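Packing Snacks in Paper Carrier Bags: Frequently Asked Questions

Applies to white paper bags with twisted or rope handles. For boxes, see the Skusedby carton page.

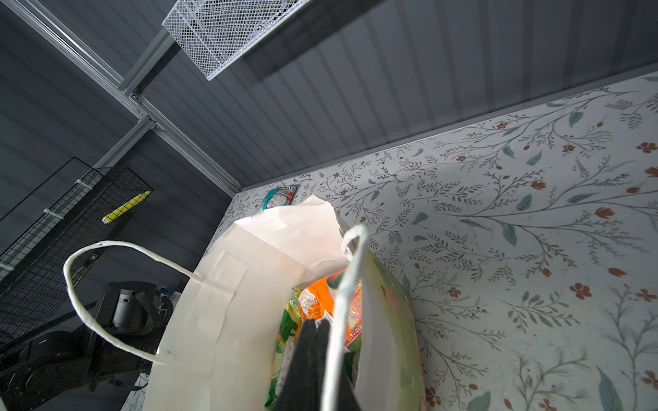
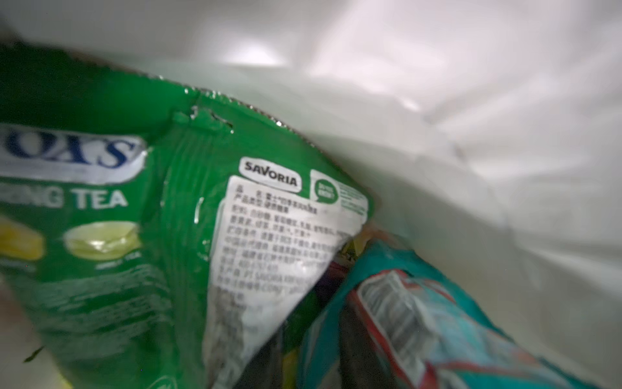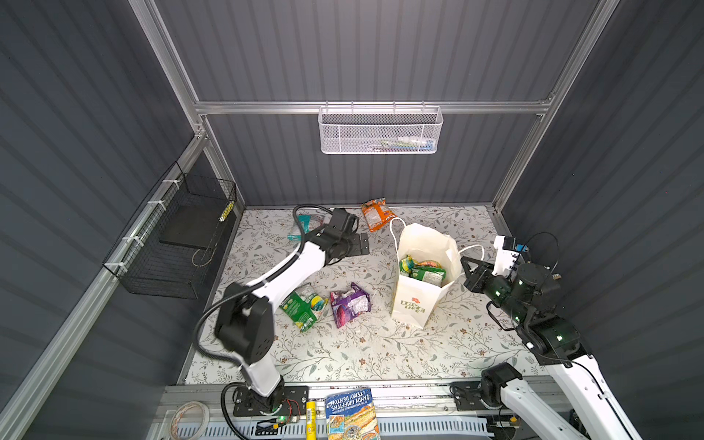

Compiled by Vlasta Vrabec | Reviewed by Ubaldo Santoro | 14 April 2023

Which packets go in first?
Heavy ones, flat on the base. Candy bags follow, then puffed snacks. Small single packets fill the gaps along the sides.

Can packets stand upright?
Yes. Stand them against the side walls, printed face outward, and keep the center for soft bags.

How full is too full?
Stop 2 inches below the rim. Above that line the handles pull inward and press on the top layer.

The rim has torn. Is the bag still usable?
If the tear stays clear of the handle patches, yes -- fold the flap down. If it reaches a patch, move everything to a new bag.

Where should the handles be during packing?
Outside the opening, one to each side. A handle standing across the contents catches on sealed edges.

Do importer labels need to be visible?
Not inside the bag. They must stay attached and readable -- do not fold a packet across its label.

How long can a packed bag stand?
Up to 30 days in a dry room. After that, check the base for sagging.

Are Furkham and Clostus bags interchangeable?
Yes, for snacks. Clostus bags have a narrower base, so pack them in 2 layers at most.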